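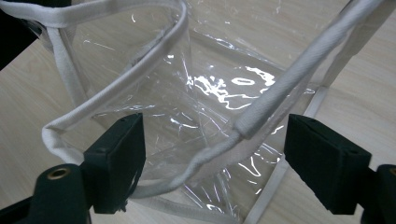
Clear totes are back at Tadow, and I got mine early

I've been bugging the folks at Tadow about the clear totes for months, and they're finally back on the shelf at the Tandthorpe shop as of 20/01/2022. The first batch sold out in two weeks last May, so I was in line before the doors opened - no regrets!

It's the same see-through bag with the white fabric binding on the edges and white straps to match. Laine Mockus, who sews them upstairs, told me she changed the binding tape after a few people (me included) complained that the old one frayed at the corners. She also moved the handles in a little so they sit better on your shoulder.

Mine came folded up pretty small, so it has creases all over. Laine says to stuff it with a couple of towels and leave it in a warm room overnight. Skip the hair dryer - I ruined one that way.

They're limiting it to 4 bags per person this time, and the Hukstead store gets its share in May. I'm using mine for the pool and for hauling yarn to my sister's, where I can finally see which color I forgot to bring.

Contact | Copyright 2022 | Back to top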